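Long Blocks and Metal Bins
Ulbridge Block Room, gallery page 2
Text by Heriberto Medrano
Posted Monday, July 29, 2024

The block room at Ulbridge keeps the parts for the Droltow building set. The full set has 476 pieces. Most of them are short and go on the shelves in trays, which were covered on the first page of this gallery. The long blocks do not fit in the trays, so they get metal bins.

We tried cardboard boxes for the long blocks until last December. The corners gave out and the bottoms sagged when the boxes were moved. The metal bins are heavier to carry but they hold their shape, and they can be wiped out with a damp cloth. They do scuff. We leave the marks alone.

Long blocks are not stacked in the bins. They go in flat and lie where they land. Someone building a wall or a ramp usually wants one or two at a time, and they are easier to pick out when they are spread over the floor of the bin. When too many go in, the lower ones get pinned against the sides and have to be worked free from one end.

The lengths are mixed on purpose. Sorting them by length took up shelf space we needed for the Vidia boards, and people put them back in the wrong place anyway. Colors are mixed too. If you need a matching pair, lay the blocks side by side on a table first and check that the ends line up.

Chipped blocks should go in the tray by the door. Please don't return them to a bin. Spare long blocks come in packs of 20 and are kept on the bottom shelf, behind the Hutapea crates. Open one pack at a time and flatten the wrapper before it goes in recycling.

Bins go back under the long table at the end of the day. Leave enough space at the front to get a hand around the rim.

Long blocks in a gray metal bin. The two reddish-brown ones are at the left, with the longer one lying at a slant close to the wall. 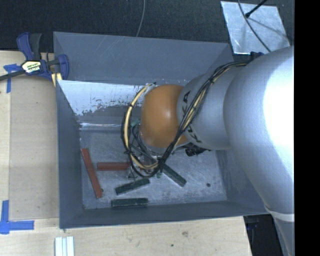

Related galleries
Short Blocks and Trays, gallery page 1
Vidia Boards: Shelf Layout
Unpacking the Hutapea Crates
Droltow Set: Ramps and Walls
Block Room Cleanup, December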